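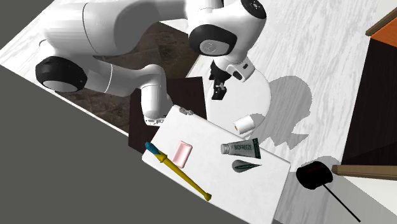 Figure 1. Odo's simulated arm with the gripper open over the bathroom items.

Odo: tidying a bathroom with a simulated arm and home-built fingers
Project report, Manisden shared workshop
Submitted 15/07/2021

1. Background

Odo began in January as a bench project. The plan was to build a two-finger gripper at the Manisden workshop and use it to pick up small things in a bathroom, such as soap and tubes. The workshop does not have an arm of the right size, so the work was split in two. The fingers, the drive and the test bench are real. The arm and the room were modeled on a home computer.

This report covers both halves, with more space given to the simulation because most of the mistakes were made there.

2. The simulated room

The room was built from free household models. I wanted an awkward space, with items of different shapes and not much room for the arm to turn. The items include a toothpaste tube, a bar of soap, a toothbrush and a roll of toilet paper. I also used a tube of Biofreeze, which has a flat crimped end and a round cap and so needs a different grip depending on which end the arm comes from.

Each run starts with the items in new positions. In some of them an item ends up on the floor. I left those in, and the arm is allowed to skip anything it cannot reach.

Shadows were left on. They made the camera-based position finding worse, mostly with pale items on white surfaces, but a real bathroom has them too.

3. The build

The fingers were cut from Vendberg sheet, 30 mm wide, on the workshop's small band saw. The first pair flexed when closed hard. The second pair has a rib glued along the back and holds its shape. The tips are faced with rubber from an old bike tube.

The drive is a single hobby servo with a linkage. I bought it from Strachan along with the bearings. The linkage was redrawn twice – the first version closed unevenly, and the second hit the housing before the fingers met. The finger length and opening were then measured and compared with the gripper in the model. They are close but do not match, so the bench results and the simulated results should not be added together.

4. Picking from the tank lid

The hardest task was the lid of the toilet tank. The arm is mounted on the cabinet top next to the toilet and has to reach over with the gripper pointing down. Figure 2 has a small silver item at the fingertips, with the soap, the toothbrush and two toothpaste tubes also on the lid. One tube is upright, and a path that comes in too low from the back will knock it over.

I ran 434 attempts on this task. The main change was to raise the approach height by 40 mm and come straight down for the last part. Before that, most failures were collisions with a neighboring item.

Figure 2, below: the gripper over the tank lid.

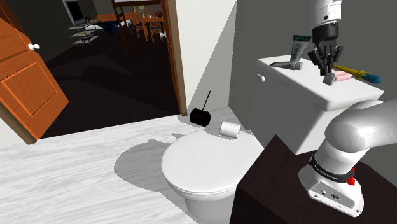
5. Bench tests

The real gripper was clamped to a stand and closed on items placed by hand. It made 27 closes on a bar of soap and dropped it twice, both times when the soap was off center. Toothbrush handles were harder. The rubber rolls them out of the grip unless the tips meet squarely, and mine are slightly out on the left side.

6. Remaining work

The left finger needs to be recut. I would also like to add a stop to the linkage so the servo does not strain when the gripper is fully closed. In the simulation, the next job is to match the finger model to the measured parts and run the tank task again with the same starting positions.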